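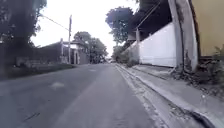

Before you let a sweeping robot loose on your street, give it one short test run and take notes. I've been trying out the Ratik curb sweeper for the neighborhood chore I like least, and the setup matters way more than the manual lets on. Start with a straight stretch with a gutter that needs the work - mine has pale dust and small debris all along the concrete, plus weeds growing out where the white wall meets the sidewalk. Leave the weeds out of your first test, they're a separate headache!

Walk the route first and mark any cracks or patches on the map in the app. Then set the curb offset to 3 inches, pick the slowest speed and send it 17 feet. Stay next to it the whole way (I keep a thumb on the stop button). Stop it, look at the strip it covered, and move the offset in a little if there's still a line of grit against the curb.

So can it do the chore yet? Dust, mostly yes. Packed dirt, no - I still go back with a stiff broom. Over 11 test runs it also needed me to lift it around driveway lips, and I haven't found a setting that fixes that. Empty the bin before you put it on the charger.

Filed under: Outdoor Robots, How-To, Yard & Street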